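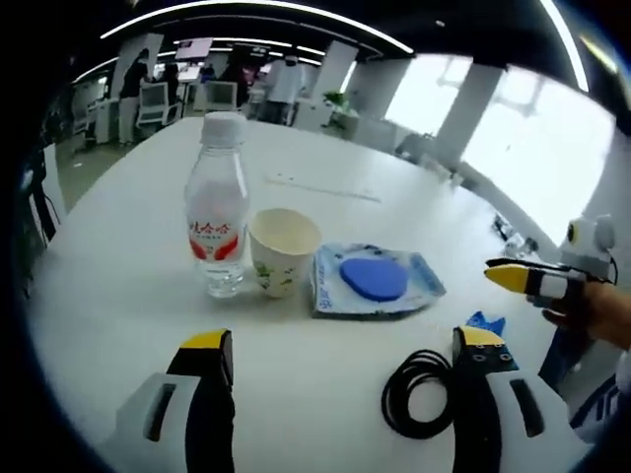

Bottle, cup and sponge on the round table.

The attendance figure usually given for Rustwood's last match at the Norkau Road ground is 1,284. It is in the club handbook, and it has been copied into every history since. I have now been through the gate returns for that season and I think the figure belongs to a different game.

The returns are in a ledger that Sarla Jaiswal kept when her father gave up the turnstiles. Each home match has one line: opponent, adult gate, junior gate, season tickets, total. The line for the last match, a 2-2 draw with Ritton in April, has the first two columns filled in and the total left blank. The line above it, for the cup replay against Postma, has a total of 1,284 in a different ink.

Adding the adult and junior columns for the Ritton game gives a little under 1,000. Season tickets were not counted through the gate that year, so the true crowd was higher, but the club sold few of them and I can't get it near the handbook figure. My guess is that whoever compiled the first handbook ran a finger along the wrong row.

Omprakash Shukla, who played left half that day, remembers the bank behind the far goal as full. Dinesh Bajpai remembers it as half empty. Neither is much use as evidence, and the match report in the local paper says only that there was "a fair attendance".

There is a second problem. The ledger skips 18 pages in the middle of the season, cut out close to the binding. Kiran Jaiswal thinks they were used for raffle lists. If so, the autumn home games can only be recovered from the newspaper, which rounded everything.

I have changed the total in my own table to "not known, under 1,284" and added a note on the source. Shivam Saxena has the programmes for the two following seasons and is checking whether either one printed a correction.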